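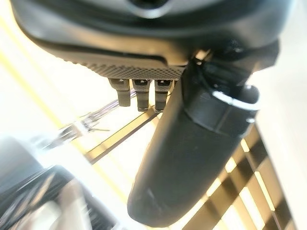 Ticket 211, picking this up again from my end. The sign-up form for the November urology talk is still sending people the wrong confirmation email, the one for the kidney stone evening we ran back in the spring. I've been on the clinic's events desk for five years and I've never seen Grudora mix up two talks like this! For what it's worth, Dr. Shojaei's slides are fine and load on the event page every time. So the page is OK, it's only the email.

What I've tried so far: I cleared the cache (twice), swapped browsers, and then deleted the confirmation template and built it over from nothing. I signed up with my own address after each one. Same old email every time, with the old speaker bio and the old parking directions. Very nice bio, wrong doctor.

Update, 2:40 p.m. - Mei-kuen Hung called me back from Grudora support (thank you, she was great) and had me open the list settings, which I didn't even know we had. There's a box called "parent event" and ours was still pointing at the spring talk. Danica must have copied that page to save time, and I would have done the same thing. I changed it to the November one, saved, signed up again and got the right email in under a minute. Yay!

Still open: we have over 400 people who already got the wrong message, and I don't want to send them all a second one until Parisa Alipour has looked at the wording. Some of our patients will worry that their appointment moved, and I'd like it to say in the first line that it's only about the talk. Also the reminder text is set to go out at 8 a.m. and I can't tell if it uses the same box. Can somebody check that before we close this? I'm at the Plirncombe office until five.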